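**Part-time washer-up and general kitchen hand, Plimer canteen, Tokside**

The last person in this job stayed nine years and left to grow leeks. We mention it because applicants always ask why the post is vacant, and because we were sent some of the leeks and they were very good.

Plimer is a canteen on the ground floor of the old rope works at Tokside. We serve breakfast and lunch to people who work in the building, people who work near the building, and one table of retired men who have never worked anywhere near it and arrive at 11.40 whatever the weather. The menu has soup on it every day. In August this is a matter of principle.

We need somebody for 20 hours a week, mornings into early afternoon, starting in November.

## What you'd be doing

- Washing up. This is most of it, and we won't dress it up as anything else.
- Running the Wustico, our dishwasher, which is older than two of the cooks and has three settings, one of which works.
- Peeling, chopping and stirring when the cooks fall behind.
- Putting the deliveries away before the ice cream notices.
- Carrying things to tables when it gets busy, with whatever expression you have to hand.
- Wiping down at the end, including the shelf everyone pretends is too high.

Last year we served 1,282 bowls of leek and potato alone, and every one of those bowls came back to the sink. If that sentence makes you tired, this may not be the job for you. If it makes you wonder what we sold the most of, it was lentil.
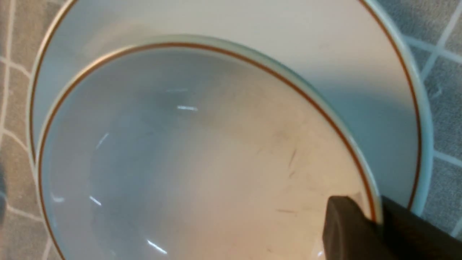

*White bowl, reddish-brown line around the rim.*

## What we're after

You don't need a certificate. You do need to turn up, lift a full stockpot with a second person on the other handle, and tell us when something has been dropped. Things get dropped. We would like to hear it from you and not from somebody's foot.

Some kitchen experience would help, but we've had good people from libraries, building sites and a bank. The bank one was the fastest we've ever seen with a tea towel and has since gone back to banking, for reasons we respect and don't understand.

You should be able to work next to a radio you didn't choose. The cooks take turns with it, and after your first month you get a turn too. Please use it kindly.

## What you'd get

We pay the same hourly rate to everyone in the kitchen for the first year, and we'll tell you what it is before you come in, so you can decide whether the bus is worth it. You'll also have:

- Lunch every shift, sitting down, at a table
- Paid holiday, which we will nag you to take
- Two aprons and a pair of decent non-slip shoes
- Weekends off — we're shut, and so is the building
- A share of the tips, split by hours worked

There is a staff coat hook with your name on it. At present it has the leek grower's name on it, but we own a label maker.

## How to apply

Please don't send a CV with a paragraph about passion. Write us half a page on any job you've done, paid or not, and what annoyed you about it. Add a way to reach you and the mornings you can't do. You can hand it in at the counter after 2pm, or put it through the door marked Sjöberg, who are the framers upstairs and very patient about our post.

We'll ask a few people to come in for a paid two-hour trial. You'll wash up, somebody will show you how to talk to the Wustico, and there'll be soup afterwards. Everyone who applies gets an answer, including the people we turn down. It may be written on the back of an order pad.

If the steps at the front are a problem, there's a level way in through the yard. Ring the bell twice — once is the bread.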